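Grorna opens up its hand-guided robot teaching kit to small workshops

June 28, 2020 — We've got news, and I've been itching to share it! From today, small workshops can sign up to try Prurnon, our kit for showing a robot arm a job by hand. You take hold of the arm, or drive it from a controller across the bench if you'd sooner keep your distance, and you do the job the way you'd normally do it. The arm's movements and the view from its wrist are saved together, and that's your lesson.

I run the teaching bench here at Grorna, so I've spent a silly amount of time with my hand round a robot's wrist. We've recorded 1183 demonstrations since December, and plenty of those were mine (my elbow can vouch for it). Some days it's all pushing and reaching. Other days it's thin, bendy stuff like printed card, and I love those days, even though card has a mind of its own and you learn to go slowly with it.

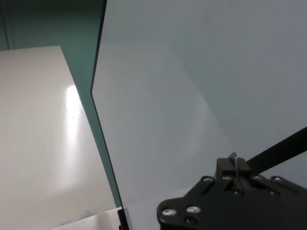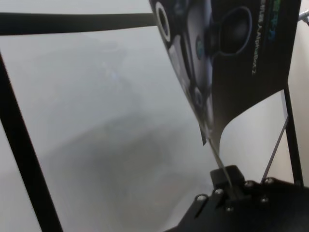
Views from the wrist at the Grorna teaching bench, with the black gripper at lower right in both.

The first version only let you guide the arm by hand. Our friends at Stojanović, who build the controllers, kept nudging us to add remote driving, and I'm so glad they did — I now swap between the two without thinking about it. Big grabby moves by hand, fiddly ones on the controller. You can bin a bad take straight away too, and I bin loads.

We're starting with five workshops, and each one gets a kit on loan for two months. You don't need to write any code, but you do need a sturdy bench and somebody patient. Honder is handling delivery and set-up, and will come back to collect everything at the end.

To put your workshop forward, use the sign-up form on the Prurnon page of the Grorna website. Press questions can go through the contact form there as well, and I'm happy to chat!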